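Small landlord, first commercial unit: who pays when the roof goes on a triple net lease?

Posted in Property and Investing
August 7, 2026

I own a small industrial building in Skitesbridge, bought in December with my brother. It's 2,996 square feet under one roof, one tenant, and the lease came with the building. The previous owner called it triple net and so did the broker. We paid a price that assumed we would have very few costs.

The roof has started leaking over the back third. I had a roofer out and he says patching it is a waste of money and the whole thing needs a new membrane. I sent the tenant a copy of the quote and a polite note asking when they planned to get it done. They wrote back the next morning and said it was on me.

I have read the lease twice. It says the tenant pays taxes, insurance and "all maintenance and repair of the premises." It also says the landlord is responsible for "structural elements." It does not say the word roof anywhere. The term has four years left and there is one renewal option.

Has anyone been through this? I would like to keep the tenant. They pay on time. I also don't want to pay for something I was told I would never have to pay for.

Evangelia Chrysikopoulos

3 replies

hovden_rentals

Tenant pays. That's what triple net means. Send them a default notice and they'll find the money.

Nipon Nakpan

I would not send a default notice yet. "Triple net" is a label people put on a listing. The lease controls, and yours is vague in the exact place you need it to be clear.

A few things to look at before you write to them again.

First, find the definition of "premises." In a lot of older single-tenant leases the premises is the whole building and the land. In others it is only the interior space, and the roof and outside walls sit outside it. If yours is the second kind, the maintenance clause probably doesn't reach the roof at all.

Second, look for the words "replace" or "replacement." You quoted "maintenance and repair." Many courts treat a full replacement as a capital item that a repair clause doesn't cover, especially when the tenant has only a few years left and the new roof will last much longer than that. It depends on the state, so ask a local real estate attorney. An hour of their time is cheap next to a roof.

Third, see if there is an exhibit or a side letter. When we bought our building on Asine Road there was a one-page amendment that never made it into the listing package, and it moved the parking lot back to the landlord. Ask the seller's attorney for the full file. Ask your title company too.

What we did with our own roof was split it. We paid for the job and the tenant agreed to pay back a share every month as extra rent, spread over the expected life of the roof, for as long as they stay. If they leave, their payments stop. In our case that came to $156 a month. They had their own reasons to want it done fast.

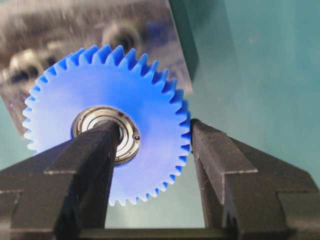

We put the whole arrangement in a written amendment and used the same amendment to fix the old wording. It now says who repairs the roof, who replaces it, and who picks the contractor. We also got their renewal notice date moved up, so we hear earlier if they plan to go. The tenant asked for a $200 credit for the days the crew blocked the loading door and we gave it to them.

Also check your lender's documents. Ours wanted to see any lease amendment before it was signed, and that added some time.

One more thing — get the leak tarped or patched now, whoever ends up paying. Put in writing that you're doing it without giving up your position on the lease. If their goods get wet while the two of you argue, you will have a second problem.

Rojanasak

Agree with Nipon on the attorney. I'd add get a second roof quote. Mine came in very different from the first one, and the second company charged $100 for a moisture scan that showed half the insulation was still dry.

Also, did your broker put "triple net" in writing anywhere with the roof mentioned? Probably won't get you money back but it's worth saving the emails.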